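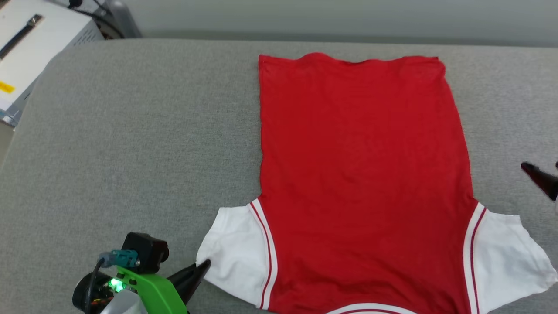 4. セルの構成と保守

4.1 本章の位置づけ

前章までに述べた方策の学習結果は、すべて一台のセルから得たデータに基づいている。本章ではそのセルをどう組み、どう維持し、どこが壊れたかを記す。この種の記述は付録に回すのが通例で、筆者らも初稿ではそうしていた。しかし付録が本文より長くなったため、観念して本文に移すことにした。折り畳みの成功率に興味があり、ねじの緩みに興味のない読者は、次章まで飛ばして差し支えない。ねじの緩みのほうは、遠慮なく成功率に影響してくる。

以下、このセルをJondalportと呼ぶ。名称は制御計算機のホスト名に由来し、ホスト名の由来を覚えている者は研究室にいない。

4.2 作業面

作業面には、角の丸い灰色の布張りのクッション台を用いた。当初は硬い天板を使っていたが、薄い綿布の縁をすくう動作では、指先が布の下へ潜る余地がほとんどない。指先を少しでも下げすぎると天板を突き、少しでも上げすぎると布の上を優雅に撫でて終わる。布張りの面であれば指先は面をわずかに沈ませながら進み、高さ方向の誤差はある程度まで台のほうが吸収する。高価な力覚センサの導入を検討していた時期に、休憩用の家具が同じ仕事をすると分かったのは、予算上は喜ばしく、論文上はやや書きにくい。

柔らかい面には代償もある。第一に、面の高さが一定でない。中央は使ううちに沈み、縁に近い側は張りが残る。第二に、布と布の摩擦が大きく、衣類を引きずる動作では裾が台に残って身頃だけが先に行く。第三に、毛羽が出る。毛羽は指のスロットに溜まり、後述するように本セルの停止原因の首位を占めた。

沈み込みについては、作業面の高さを格子状に測り、指先の目標高さに補正量を加えることで対処した。測定は右腕の指を閉じた状態でゆっくり下ろし、関節電流が立ち上がった位置を記録する。手順は自動化してあるが、測定中に台へ肘をつく者がいると、面が局所的に下がった地図が得られる。この地図で一晩動かしたデータが一組あり、学習には使っていない。戒めとして保存してある。

台の位置決めは、底面の四隅に貼った滑り止めと、床に引いた基準線によった。台は人が膝で押せば動く程度の重さであり、実際によく動いた。基準線からのずれは毎朝確認し、ずれていれば戻す。治具で床に固定する案もあったが、床に穴を開ける許可の申請書が、線からのずれを直す作業の一年分より重かった。

4.3 グリッパと配線

左右の腕には同型の二指グリッパを取り付けた。指は先細りの黒い部品で、先端近くに凹みのあるスロットを設けている。設計上、このスロットは薄い布を挟んだときに縁を逃がすためのもので、硬い段差を持たない指に比べ、折り返した裾の保持が安定した。反面、逃がす先があるところには何でも入る。綿の毛羽、糸くず、値札の留め具の切れ端が入っていたこともある。

グリッパ本体の上にはカメラモジュールを載せ、側面のコネクタからケーブルを取り出している。ケーブルは一度外側へ輪を描いてから腕に沿わせた。最短経路で腕に縛りつけた初期の配線では、手首を内側へ大きく回すたびにコネクタが引かれ、映像が一瞬途切れた。途切れは短く、記録ソフトウェアは親切にも直前の画像を複製して欠落を埋めていたため、筆者らは長いあいだ映像が途切れていることを知らなかった。学習済み方策が手首を回す直前に決まって考え込むような停止を見せ、その原因を方策の側に探して二週間を費やした。原因は余長の不足であった。

現在の配線では、手首の可動範囲の全域で輪が張り切らないことを確認したうえで結束する。結束は腕側のみとし、グリッパ側には留めない。配線をやり直した際は、両手首を可動端まで往復させる確認動作を必ず行う。この動作は見た目が体操に似ており、研究室では体操と呼んでいる。手順書にも「体操」と書いてあるため、新しく加わった学生が一度、自分で体操をした。

給電と通信の中継にはVirnix社製の中継箱を使用した。中継箱のファンは台と同じ高さの空気を吸うため、ここにも毛羽が集まる。週に一度、停電させてから刷毛で払う。刷毛の毛も抜けるので、収支はあまり良くない。

4.4 手首カメラの調整

手首カメラは、指先と把持対象を同時に捉えるために、指の根元側から先端を見る向きに取り付ける。調整の要点は、開いた二本の指が画像の中ほどの高さまで届き、かつ左右の指の間に作業面が広く見えることである。指が画像の上まで伸びると対象を隠し、短すぎると把持直前の先端の様子が分からない。図3に、本セルで記録した手首カメラの画像を示す。

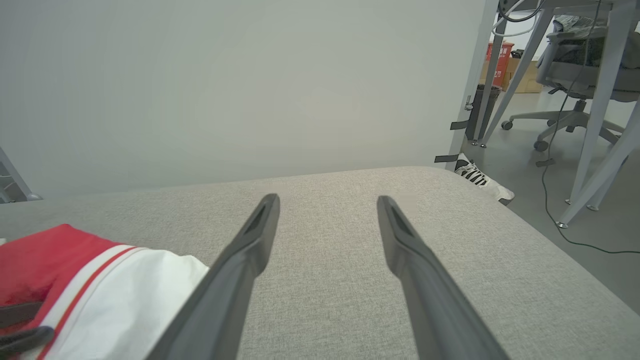
図3　手首カメラの画像。下から伸びる二本の指は開いた状態にある。左下は赤と白の布、奥は作業面の縁と仕切り面。

図3から分かるように、手首カメラの視野は作業面だけで満たされてはくれない。指を水平に近い姿勢にすると、画像の上半分は作業面の向こう側になる。白い仕切り面は模様がなく、背景としては申し分ないが、右側ではその端から先に床と机の下が見える。机の脚、椅子、ケーブル、靴までが入力画像に含まれることになり、方策がそれらを手がかりとして使わない保証はどこにもない。

この影響を調べるため、学習済み方策に対し、画像のうち作業面より奥を一様な灰色で塗りつぶして入力する試験を行った。把持位置の予測はほとんど変わらなかったが、布を置いたあと腕を引く動作が目に見えて遅くなった。方策は、腕を引き終えたかどうかを机の脚の見え方で判断していたらしい。賢いと言えば賢い。以後の学習では、奥の領域に対して色と明るさの無作為な変更を加えている。机を片づけるという案も出たが、机の持ち主が同意しなかった。

カメラの向きの再調整は、次の順に行う。まず指を全開にし、先端の高さを画像の中央線に合わせる。次に左右の指の根元が下端で対称に近い位置へ来るようカメラの回転を直し、固定ねじを締める。締めると回転がわずかにずれるので、ずれる分だけあらかじめ逆へ回しておく。この「ずれる分」は作業者によって異なり、手順書に数値を書くことを諦めた唯一の項目である。最も再現性が高いのはVy Cùで、本章の調整はほぼ同氏による。同氏にこつを尋ねたところ、ねじに期待しないことだという回答を得た。

4.5 日常点検

点検は始業時、対象物の交換時、終業時の三回に分けた。

始業時には、台の位置、指先の汚れ、ケーブルの輪、各カメラの画像を確認する。指のスロットはピンセットで清掃し、粘着テープで指の側面を軽く叩いて毛羽を取る。エアダスターは使わない。毛羽は吹けば飛ぶが、飛んだ先は中継箱の吸気口である。続いて体操を行い、最後に指の開閉量を標準の布片で確かめる。布片は同じものを使い続けるため徐々に薄くなっており、開閉量の基準もそれに付き合って徐々に変わっている可能性がある。予備の布片は購入済みで、どこかにしまってある。

対象物の交換時には、衣類を台に広げ、前身頃の中心が基準位置に来るように置く。Tシャツでは襟を操作者側とするか裾を操作者側とするかを記録票に記入する。初期の記録票にはこの欄がなく、後から画像を見て一件ずつ判定した。袖と身頃の色が異なる衣類は判定が速い。無地の黒いシャツについては、判定者の間で意見が割れたまま今日に至る。

終業時には腕を待機姿勢へ戻し、駆動電源を切ってから指を手で開閉して、引っかかりを確かめる。引っかかりがあれば記録票に書く。引っかかりを「少し」と書いた者がその翌朝の担当になることが続いたため、一時期この欄の記入がまったくなくなった。担当を固定の輪番に改めたところ、引っかかりは速やかに復活した。

点検の記録にはWunierという自作の簡易な台帳を用いた。実体は表計算ファイルと、それを開くと必ず最終行へ移動する短いスクリプトである。商用の保全管理システムの導入も検討したが、導入作業そのものの保全が必要になる見込みであった。

4.6 停止と修理の記録

本論文で用いた試行は3,028件で、このうち1,416件を調整後の配線とカメラ配置で取得した。残りは配線の変更以前のものであり、手首映像の欠落を検出して該当区間を除いたうえで使用している。セルの稼働は合計で400時間ほど、そのあいだに人が工具を持って対処した停止は11件であった。工具を持たずに対処した停止、すなわち電源の入れ直しは、途中から記録をやめた。

停止原因で最も多かったのは指のスロットへの毛羽の堆積である。堆積が進むと指が閉じ切らず、制御側は布を挟んでいると判断する。結果として、腕は何も持たない指を大切そうに運び、所定の位置で丁寧に放す。一連の動作は実に滑らかで、遠くから見ている限り成功と区別がつかない。実際、成功と記録されたものが数件あった。対策として、閉指令後の指の開き量に加え、手首画像での布の有無を成功判定に含めた。

次いで多かったのは、カメラ固定ねじの緩みである。緩みは突然には現れず、画像の指先が日ごとに少しずつ下がっていく。毎日見ている者ほど気づかない。気づくのはたいてい久しぶりに来た者で、来るなり画像が傾いていると言い、たいてい正しい。現在は、調整直後の画像を半透明で重ねて表示し、始業時に見比べている。ねじには緩み止めを塗布したが、塗布した直後に再調整が必要になるという経験則があり、塗る者は少ない。

指の破損は一度だけ起きた。2019年10月5日、左腕の指先が台の側面を押したまま旋回し、先端がスロットの位置で折れた。原因は作業面の高さ補正が台の縁の外側まで外挿されていたことにある。台の角は丸く、面はそこで落ち込むのだが、補正の地図はその先も面が続くと固く信じていた。修理では、指を予備品に交換し、補正の適用範囲を測定点の内側に限った。範囲の外では指先の高さに下限を設け、それより下げる指令を受けたときは停止する。変更は条件式にして一行である。指の交換には半日かかった。土曜日であったので、半日の大半は部品庫の鍵を探す時間に充てられた。

交換後の指は旧品と材料の批が異なり、表面がわずかに滑りやすかった。左右で把持の滑りが揃わなくなったため、折れていない右腕の指も交換した。健全な部品を故障した部品に合わせて捨てることには抵抗があったが、外した指は現在、台帳のある机で書類を押さえている。

4.7 別セルでの再現

本章の手順がJondalportに固有のものかどうかを確かめるため、同型の腕を持つ別のセルKhổngを、手順書のみを頼りに組み立てた。組み立ては本セルの保守に関わっていない者が担当し、筆者らは質問を受けても答えないこととした。この取り決めは初日の午後に破られた。手順書に「ケーブルはいつもの側へ逃がす」と書かれていたためである。

手順書を改めた後、Khổngでは配線とカメラの調整までが一日で終わった。作業面には張り地の異なるクッション台を用いたところ、毛羽の堆積は明らかに減り、代わりに指先が面の上で滑るようになった。そのため高さの補正量はJondalportの値を流用できず、測り直している。手首映像の欠落は起きていない。カメラの固定ねじは、こちらでも緩んだ。

筆者らとしては、柔らかい作業面を使うセルを新たに組む場合、少なくとも面の高さの測定、手首の可動端での配線確認、および調整直後の画像との比較の三点を初日から手順に含めることを勧める。いずれも本セルでは、それぞれに対応する故障のあとで加えられた。改訂した手順書と記録票の書式は補足資料に収めた。「いつもの側」は左である。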